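Work and Automation, Unit 6 handout
9/14/18
Read before section. Bring the Stikum packet too.

Where we left off: the Skoltdale plant, packing side. 54 people on the line before the first arms went in. Same headcount a year later, but not the same jobs. Keep that in mind, the headcount number hides most of what we care about in this unit.

What moved
Lifting and placing went to the machines first. Then sorting by color, by size. What stayed with people: clearing jams, odd items, anything soft or squashy that changes shape when you grab it. Also resetting. Somebody puts the parts back so the arm can go again. That job didnt exist before and had no title for months. Pay grade was the old packer grade. Union asked about it in May, no answer in the packet.

Key term: residual tasks. Whatever is left over once the machine has its share. Tsai reading says these get more boring AND more demanding, both at once. Long stretches of watching, then fast hands. See the shift diary in the back, the part on hour six.

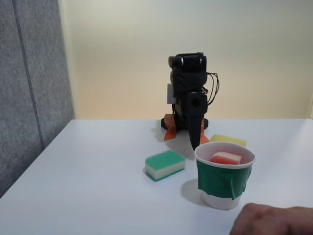

Second term: pacing. Who sets the speed? On the old line it was the belt, and people had tricks for slowing it (see Unit 4). With an arm next to you the pace is a cycle time, and it's logged. One shift at Skoltdale: 2,988 cycles, 1,068 of them with a person stepping in. More than a third. The managers read that as a machine problem. The workers read it as their workload. Same log, so be ready to argue either side.

Space is part of it too. How close does the person stand, where do the hands go, who gets to stop the arm. At Atidby every worker could stop it. At Stikum only the lead could, and people waited. Look for what waiting does to the talk between workers. Less of it, mostly.

Training: 14 hours at Atidby, paid. Stikum gave a printed sheet. Dont over-read this, the two sites had different products and very diffrent turnover.

For section
- Pick one residual task from the packet. Who did it before, if anyone?
- Is "helper" a fair job title? Whose helper?
- Redo the Skoltdale log as a worker would write it. Half a page, handwritten is fine.

Skip pp. on wages for now, we do those with Unit 7. Tsai chapter 3 is still missing its second table in the course pack, copies at the front desk.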